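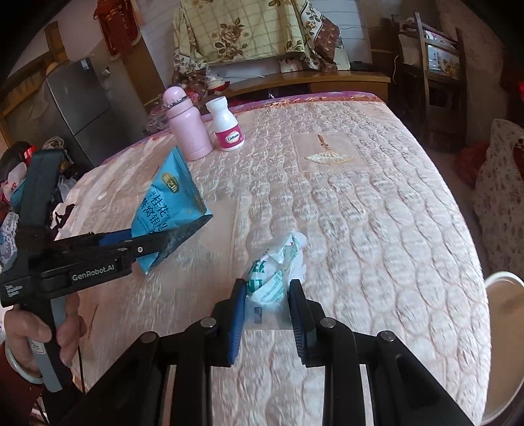

The ferry at Ornard has a new operator, and I spent part of August looking at how the business runs. The operator is Kagiso Mofokeng. He bought the boat and the landing rights from the Oosthuizen family, who had run the crossing as a sideline to their boatyard. I know him a little from the yard, where I used to keep a dinghy.

The boat is called the Indari. She has a steel hull, a flat deck and a single diesel, and is licensed for 73 passengers. She crosses the river and comes back. At normal water the crossing takes less time than buying the ticket did under the old system, when one person sold tickets and also handled the bow line.

Kagiso's first change was to separate those two jobs. Tickets are now sold from a hut on the town side and checked at the ramp. The second was the timetable. The old one had departures on the hour and the half hour all day, which meant a lot of empty crossings after lunch. The new one bunches departures between 6:30 and 9 in the morning, thins out through the middle of the day, and picks up again at 4.

Fuel was the number I asked about. He logs every fill in a paper notebook and copies it to a spreadsheet in the evening. The July total was 467 gallons. He would not give me the Oosthuizen figure for the same month because he doesn't trust it – the yard's workboats drew from the same tank and the entries were mixed together. So there is no before and after yet. He expects to have one next summer.

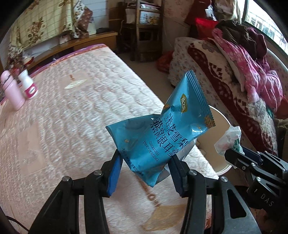
Charter work is where he thinks the margin is. An evening charter uses the same crew of 2 and burns less than a commuter morning, as the boat spends most of it drifting or tied up at the Geleo landing. The problem is the landing itself. The pontoon is fixed at one height, and when the river drops the ramp gets too steep for anyone with a walker or a stroller. A floating section would solve it. He has one quote and is waiting for a second.

The other limit is the engine. It has been rebuilt once, and the service interval is now every 200 hours, shorter than the manual asks for. He does the oil and filters himself at night with the boat on her regular mooring. Injectors go out to a shop. A spare raw water pump sits in the hut, under the counter, next to the ticket rolls.

I asked whether he had looked at electric. He has. The crossing is short enough, but the town side has no shore power heavy enough to charge between runs, and the cable would have to come under the road. The county owns the road. He has written to them and has a reply saying the letter was received.

The fare has stayed where it was. Bikes still go free, and dogs too, although the sign at the hut only mentions bikes. The last boat leaves the far side at 7:15 until the clocks change, then at 6. If you miss it, the bridge is a long walk upstream and the shoulder is narrow.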